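Grippers and Manipulation > Simulation
Topic: Parallel jaw or suction for drawer pulls in sim?

nerea_o
Posts: 16
I'm comparing two end effectors on a drawer opening task before we order the real one. First is the Bellent parallel jaw, second is the Pesumeo single suction cup. Same arm, same controller, same kitchen scene, only the tool and the grasp pose change.

I ran 1296 episodes with each. The Bellent opened the drawer in 1283 of them. The Pesumeo did much worse and I don't trust the number yet, so I'm not posting it. Most of its failures are the cup sealing on the handle and then peeling off sideways once the pull starts.

Wrist camera view at the drawer, grayscale:
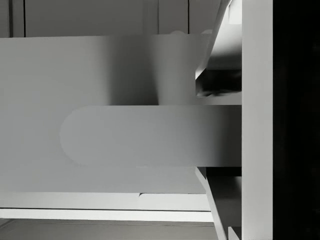
Drawer front and handle, sim render. Rounded end of the bar on the left.

The handle is a long horizontal bar with a fully rounded end. My questions are whether suction is a reasonable choice for this shape at all, and whether anyone has had the same peeling with the default contact settings.

Nerea Olmedo

palletjack
I wouldn't use suction on a bar. Put the cup on the drawer front. It's a big smooth panel and you have plenty of it above and below the handle. You only need a normal force big enough to beat the slide friction.

nerea_o
I tried the panel for a short batch. It opens, but the task is scored on contact with the handle, so it counts as a fail. I could change the scoring but then I can't compare against the older runs.

fbermudez
Change the scoring. If the drawer is open, the drawer is open. You're comparing tools, and you've written the test so that only one of the tools can pass it.

tin_elbow
Disagree with fbermudez. If the older runs are all scored on the handle then she needs to keep that. Add a second score and report both.

On the peeling, check your cup stiffness. The default in most of these models is one rigid contact with a force limit. Any torque on it and it lets go. A real bellows cup bends a fair amount first. I replaced mine with 4 contacts in a ring and the sideways failures mostly went away.

palletjack
Separate thing, what are you using for perception? There's very little contrast between that bar and the panel behind it. The straight edges are crisp but the outline at the round end is faint. If your detector goes by edges I'd expect it to get the height right and be off along the length.

nerea_o
Handle pose comes from the sim state for both tools, so perception isn't in these numbers. The camera is only logged. I do plan to turn it on later and your point about the length is a good one. The jaw won't care much where along the bar it closes. The cup might.

fbermudez
The jaw will care if it closes near the end. I've had a jaw slip off the end of a bar on a real cabinet when the pull wasn't straight.

Also what is the blurry round thing over the handle? Looks like a mug. If it has collision turned on, I'd check the approach from above.

nerea_o
A mug, yes, from the scene's clutter set. Collision is on. The approach is straight in from the front with both tools so I haven't looked at clearance above. I'll log contacts with it.

tin_elbow
Worth doing. The Bellent fingers are wide when open. If you run them vertical the top finger goes over the bar and takes up room there. The cup has nothing above it.

What controller is this?

nerea_o
Clillance impedance controller, same gains for both tools. I didn't retune for the cup.

tin_elbow
Then I'd start there before touching the contact model. Gains that are fine for a jaw holding a bar are too stiff for a cup. Lower the stiffness sideways and leave the pull direction alone.

palletjack
I'd still do the contact model first. Softer gains on a bad cup model gets you a different wrong number.

nerea_o
I'll run them separately, gains first as it's a one line change, then the ring of contacts. Second score goes in for both. I'll post the numbers in March when I have the cluster again.

fbermudez
Please post the panel result as well, even if it's the short batch.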